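4/25/19

Kitchen, second floor. Dishwasher loading rules, third attempt. Joonas wants mugs on the top rack, open end down, handles all facing the same way. Elżbieta says handles can face Drellville for all she cares. I side with Elżbieta but load like Joonas — less arguing.

The drying rack stays in the right basin. Left basin is for rinsing and, apparently, for stickers.
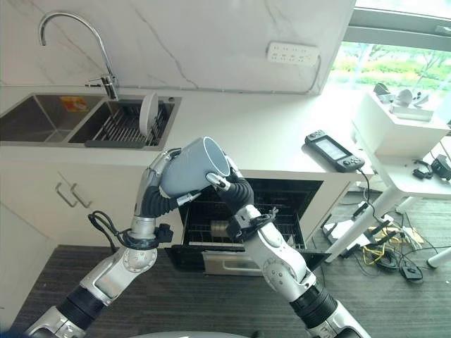

Still to settle: who empties it. Ruairí has claimed a bad shoulder since January. Ask Kaisu for more tablets.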